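Print | E-mail

Flaltovix Disassembly Method — Cell Inspection Checklist, 4/11/23

1. CPU socket empty, load plate in place: OK

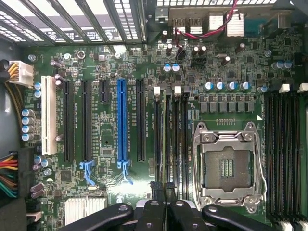

Inspected by Leilani Hutchins, Melport

2. Auxiliary power connector: still plugged in. Comment — method removes memory and processor before wiring.
3. Side panel off, tower on its side: OK
4. Drive upright in rear slot of fixture: OK

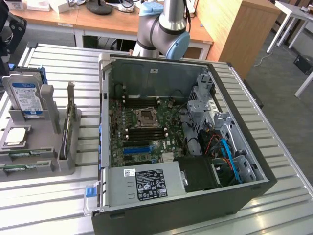 Sutanto asked that item 4 be repeated after every 15 trials — the result depends on fixture placement.

Print | E-mail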